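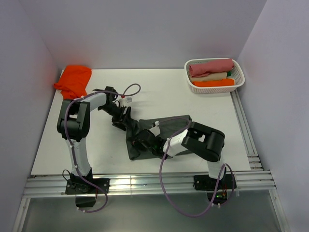
Last changed: January, late evening

Third evening of the folding business and I remain unpersuaded. I said I would give it until the end of the month, so I am giving it until the end of the month, but I want it written down that I had doubts from the start and that tonight did very little to shift them.

The booklet (Varnitik, the folding method, bought at the craft fair in Ilcombe when I was cold and wanted to leave) claims that any piece of cloth has a "natural line" and that if you find it the thing will more or less fold itself. I have been folding cloth for most of my life and have yet to meet a piece that wanted to help. The dark one, a grey-green that can't decide which it is, was the worst tonight. You get the right-hand side lying fairly flat, you go back for the left, and the left has bunched. Smooth the left and there's a ridge. The booklet says ridges are "information". Are they? What am I supposed to do with the information?

I also object to the instruction to begin with the corner that is furthest from you. My arms are the length they are. I started with the near edge like a normal person and it went no worse.

Page 10 has a table of how long each thing should take once you have the knack, and it is given in seconds. It took me 20 minutes to get through a pile I would usually have done during the weather forecast. To be fair, a good part of that was reading. To be less fair, I shouldn't need to read to fold a cloth.

What I do like is having a plain white top to work on with the cloth laid out on it. At home I fold on the bed, and the bed has a pattern, and I have folded a sock into a pillowcase more than once. On white you can see what you've got. I'd keep that part, and it isn't in the booklet at all. 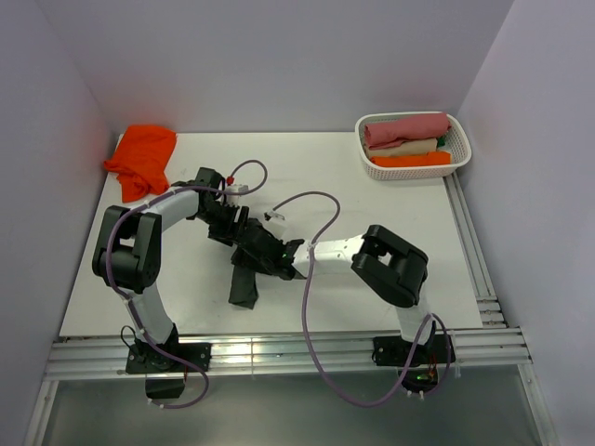
And the basket is good. I was prepared to be rude about the basket, because I don't see why folded things need to go in one when there are drawers, but a white basket with holes in the sides is a decent object and I can't fault it. The pink went in rolled, which Varnitik approves of, and the beige and the orange went in folded, which it also approves of, so I'm not sure what it would take to be told off. The rolled pink takes up far more space than the folded ones. Rolling is supposed to save room. I looked at it for a while and it did not seem to me to be saving any.

The other orange, the redder one, I have left until tomorrow. It has a pointed corner that sticks out whichever way I approach it and I had run out of goodwill.

Looked up the drawers again afterwards. Tokarz still have the Ladholm chest at 193 pounds, down from something sillier, and I came very close, then shut the page. The reasoning in my head was that if everything were folded properly it would fit in the chest I already own. This is precisely the sort of thinking the booklet encourages and I notice it has got in. Apparently over 1,000 people have taken the course that goes with it. I would like to see their drawers a year later.

Then the grey. I had been putting it off. Knits don't hold an edge; you make a crease and it goes soft and slides back to where it was. There's a double-stitched band on it that is stiffer than everything either side, so whatever you do with the rest, the band has its own opinion about where to bend.

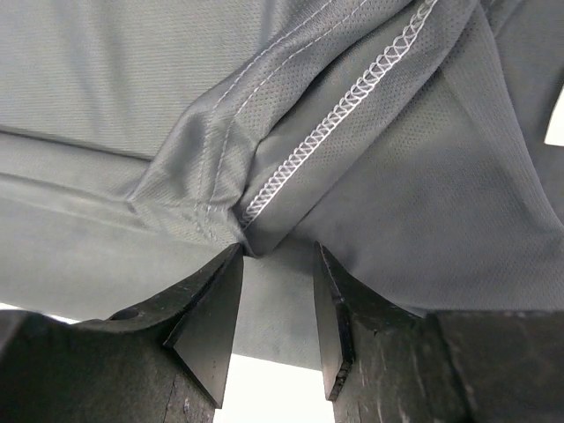
The grey knit and its stitched band, still not folded.

I'll have another go at it tomorrow before the redder orange, while I am fresh. If it beats me again it is going on a hanger, whatever page 10 has to say.

Comments (3)

I had the same booklet. Did the tea towels, gave up at fitted sheets. It's holding up a wobbly shelf now.

Rolling does work but only for thin things, T-shirts and so on. Try the pink one in thirds and see if it sits lower.

Hang the grey up and be done with it!

Contact | Copyright of the author, please ask before copying | Back to top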